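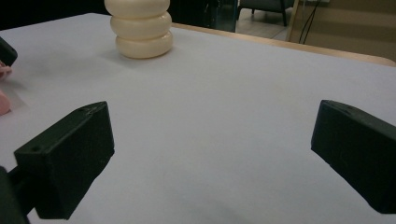
Plurkano stacked piece, cream, on a white tabletop.

Plurkano Stacked Piece, Cream
Item 767
Supplied by Skultavier

The Plurkano is a decorative tabletop piece with rounded, ring-like tiers set one above another. The bottom tier is the widest and serves as the base. The surface is glossy, in a pale ivory tone that takes on a warm yellow cast where it meets the light. The grooves between the tiers read as thin dark lines on a light table.

Skultavier supplies the piece to reception areas, reading rooms, and guest accommodations. It is intended for indoor display on a level surface and should not be used as a candle holder or a vase. Felt pads for the underside are available on request and are recommended for lacquered furniture.

Ordering
The piece is sold singly or in cartons of 5. Institutional customers may order up to 28 pieces on standard terms. Larger orders require written confirmation from the sales office and are normally scheduled for the November delivery. Each piece is wrapped separately, and the carton should be kept until the contents have been checked.

Care
Dust with a soft, dry cloth. Marks may be removed with lukewarm water and a small amount of mild soap. Abrasive pads, solvents, and dishwasher cleaning will dull the finish and are not covered by the terms of sale. Lift the piece by the bottom tier.

Returns
Unused pieces may be returned in their original wrapping within 54 days of delivery. Please quote the item number and the delivery note number in all correspondence. Questions regarding institutional orders should be addressed to Aminu Usman, Sales Office, Skultavier.

Related items
Isah Low Bowl
Isah Serving Tray, Round
Aker Bookend, Pair
Aker Table Mat
Felt Pads, Self-Adhesive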